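Derkach opens simulated kitchen to remote operators

Derkach, the robot training company based in Wisthorpe, has begun letting people outside its own offices steer a simulated robot arm through household jobs. The first group of 20 operators started in August, working from home and from a shared room in Rullham.

The work takes place inside a program called Vamen, which draws a set of rooms and lets a person move the arm with a handheld controller. Each finished attempt is saved as a demonstration. The company uses the saved attempts to train a control model, which then tries the same task without a person steering.

Operators are given one task at a time. The current list has 11 of them, most to do with doors, drawers and cabinets. A session lasts 40 minutes, followed by a break, and operators can do up to four sessions in a day.

"Cabinets sound easy, and people do them in their own kitchens without looking," said Lev Stelmakh, who runs the program for Derkach. "With the controller you have to decide where the wrist goes before you get near the door. If you come in at a bad angle you run out of room and have to back off and start again."

Operators can switch between a view of the whole room and a view from the wrist. Stelmakh said most new people stay with the room view for the first few sessions and then move to the wrist view for the last part of the approach.
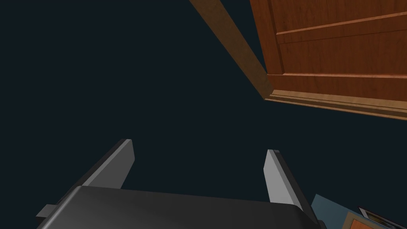
The wrist view takes practice. Furniture shows up at steep angles and the rest of the room can drop out of sight, so an operator has to remember where things were before the arm turned. Derkach added a short warm-up task after early testers said they kept losing track of which way was up.

Attempts that fail are kept as well, but they are marked separately. An operator can also stop partway and throw an attempt out, and there is no penalty for doing so. Stelmakh said the company would like more people to use that button. Slow, hesitant attempts are harder to train on than short clean ones, he said, and some operators finish a bad run out of stubbornness.

Pay is by the session and does not depend on how many attempts are saved. An earlier trial paid by the attempt — Derkach dropped that after reviewers found people rushing the approach and bumping the cabinet doors.

The simulated rooms will be followed by a smaller set of sessions on real arms at the Wisthorpe site. The company has 8 arms there, and operators will guide some of them by hand, holding the arm near the wrist and moving it through the task. Others will be run by remote control with the same controller used in Vamen.

Stelmakh said the two methods give different results. Guiding by hand tends to produce smoother paths on drawers, while remote control has worked better for tasks where a person's body would be in the way.

Applications for the second group are open to adults in Wisthorpe and Rullham. No background in robotics is needed. Applicants do a trial session first, and those who are accepted are sent a controller.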